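Tridside Nandach Adjustable Desk and Hobby Table

A big, steady, go-up-and-down table for people who make things at home. We've been building the Nandach at our Brerdale shop since the days when it was a fixed-height sewing table, and this is the version we wish we'd had all along.

Price and lead time are listed at checkout. Legs and top ship in separate cartons and may arrive a day apart.

What it is

The Nandach is a sit-stand table with a deep top and a frame that stays put when you lean on it. Quilters buy it, model builders buy it, and so do plenty of people who need one table for bills in the morning and watercolors at night. Roswitha Gerlach designed the frame after years of cutting fabric on a kitchen counter that was two inches too low, and you can tell! The crossbar sits far enough back that your knees never find it, and the feet are long enough that you can work a rotary cutter right at the front edge without the far side lifting.

It holds 200 pounds, spread across the top. That covers a heavy sewing machine, a full-size cutting mat and a cat, with plenty left over.

The top

We spent more time on the top than on anything else. The finish is a soft matte, and it took Haziq Tjoa and the finishing crew most of a winter to get one that didn't throw glare back at you under a desk lamp. Pencil wipes off with a damp cloth. White glue peels off once it's dry. Permanent marker needs rubbing alcohol and a little patience, and very dark inks can leave a faint shadow if they sit overnight, so catch those early.

The front edge is rounded over where your forearms rest. The back edge is square, so a clamp lamp or a small vise gets a good bite. Both long edges are sealed on all faces, underside included — the old top was only sealed where you could see it, and a few of them swelled in damp basements. We replaced those, and we changed the process.

Colors are Plain White, Oat and Slate. White is the one we'd pick for anything with small parts. Beads, screws, seed packets, little painted game pieces: they all show up right away.

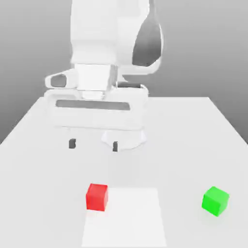

Raising and lowering

The control paddle mounts under the front edge, left or right, your choice at assembly. Press and hold to move, let go to stop. There are 2 motors, one in each leg, and they're quiet enough to run while somebody naps in the next room. You can save 5 heights. Most of our customers seem to settle on three: one for sitting, one for standing, and one a bit higher for close handwork, when you want the piece up near your eyes.

If the table meets something on the way down (a chair arm, usually) it stops and backs up a little. After a power outage, hold the down button until the legs reach the bottom and pause. That resets the saved heights to where you left them.

Putting it together

Plan on an afternoon and a second pair of hands for flipping it over. All the hardware comes in one tray, sorted by step, and the hex key is a decent one with a real handle. Lay the top face down on the blanket from the carton, attach the frame, run the cable through the clips, then turn it over together. Please don't use a power driver on the frame bolts. The inserts are brass, and they strip easily.

Level the feet last, with the table where it's going to live.

Add-ons

Leclerc drawer: a shallow felt-lined drawer that hangs under either side. Wonderful for scissors and rulers. It won't fit on the same side as the paddle.

Edge rail: a low lip for the back of the table that stops pencils rolling off. Screws into the holes already there.

Caster set: locking wheels in place of the feet. They add a little height and take away a little steadiness, so we'd skip them for machine sewing.

From people who have one

"I cut out a whole queen-size backing without getting down on the floor. My knees and I are very pleased." — Jocelyn Hiebert

"Took me two tries to get the cable clips right, but the table is rock solid. I wish the drawer came deeper." — Thérèse Pelletier

We hear you on the drawer, Thérèse. A deeper one is being tested in the shop now.

Care and warranty

Wipe it down with mild soap and water. Skip scouring pads and anything with acetone. Motors and frame are covered for as long as you own the table, and the finish is covered against peeling and yellowing.

As of May we've shipped 1,064 of these, and we keep parts for every one. Ainhoa Paredes runs the parts desk; send her the number printed on the underside of your frame and she'll match whatever you need.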